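Notebook, November, bench 2

Morning, a bit after nine. Coffee, no heating yet. Wendell wants the blocks question settled before the next order goes in, so today is blocks on cloth, whether I believe in it or not. For the record I mostly don't. The claim, which came down from Hurmont with the sample bag, is that their plain blocks are "consistent enough to stack on any surface." Any surface is a big promise for a small piece of wood.

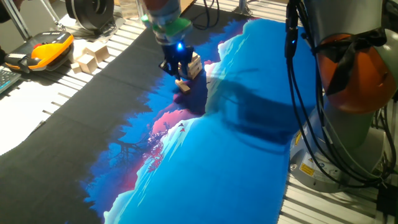
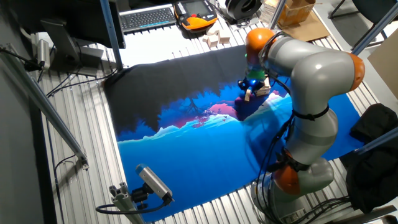 Clyde's argument is that a cloth surface with a landscape on it is a fair stand-in for what customers do at home, where nobody clears a proper table and things get built on rugs and bedspreads. Fine. My argument is that fabric gives under a corner, and a stack that leans on fabric tells you about the fabric. We've had this conversation before and I expect we'll have it again. Mavis says we are both guessing until somebody measures the blocks, and she's right, so I measured.

Took a handful out of the Hurmont bag and put the calipers on the long side. Most read 74 mm. A few read 73. One I measured three times, got 73, 74 and 73, and put back in the bag in a bad mood. The face isn't flat on that one, you can feel it rock under a thumb. A millimeter doesn't matter if the blocks are lying side by side. Put the odd one on end in a stack with the others and whatever sits on top starts out tilted.

The sheet that came in the bag says nothing about tolerance. It says "natural variation." I've asked Emiliano to write to them and get a number. He thinks they'll send the same sheet back. So do I, but it should be on paper that we asked.

Weight: the whole bag came to 940 g on the kitchen scale, bag included. I don't trust the kitchen scale either. Checked it against the 100 g brass weight and it read 100, then 102, then 100 again, so call the 940 good to within a few grams and don't quote it to anyone.

Things I'd want sorted before anyone calls this a test:

The cloth has to lie flat. Any fold under a block and the result is worthless. Press it the night before and roll it on the tube. Do not fold it back into the drawer (Mortimer, this is you).

Same cloth every time. Fenard sent two fabric samples and one is noticeably thicker. If we swap between them without writing it down we may as well flip a coin.

Mark the odd blocks. Pencil on the end grain, small. Clyde objects that the pencil will show in photos. Then it shows.

Write down which way the grain runs when a stack goes over. I have a hunch about this and no evidence at all, so I'm not writing the hunch.

Before lunch. Tried some stacks by hand on the bare bench with the good blocks only. No trouble. Added one of the 73s on end next to a 74 and bridged them, and the bridge piece sat with a gap you could slide paper into. Two layers higher it was ugly but still up. Wendell came by, looked at it and said it was fine. It was fine the way a wobbly chair is fine.

Same thing on the thicker Fenard sample, folded double on purpose to see how bad it could get. Fell over twice, stood once. I learned that double-folded cloth is bad, which I knew.

Mavis brought over what was left of the old Dostau blocks for comparison. Darker wood, waxed, older than anyone here's time on the job. Every one I checked was 74. They also cost more than twice as much, or did when we could still get them, so this is probably not a useful comparison except to annoy Wendell. I've put the figures in the binder anyway.

Afternoon, around 3. Emiliano had his answer sooner than either of us thought. Hurmont's number is plus or minus one millimeter. So a 73 is within spec, and so would a 75 be, and a stack made of both is also within spec according to them. I'd like to see whoever signed off on that build a tower of it. Clyde says a child won't notice. My experience is that a child notices before anyone else in the room, and says so loudly.

Where it stands. I'm not recommending the order yet. I'm not recommending against it, because all I have is one bag, and one bag isn't a batch. Mortimer is asking for a second bag from a different lot. If that one has the same spread we can at least decide whether to sort them ourselves, and who has the time for that (not me).

Nutsugah also do a plain block and Mavis has their catalog somewhere. To look up: price, size, whether they print a tolerance or hide behind natural variation too.

Calipers are back in the left drawer. Battery's low. The odd blocks are in the jar lid on the windowsill, please leave them there.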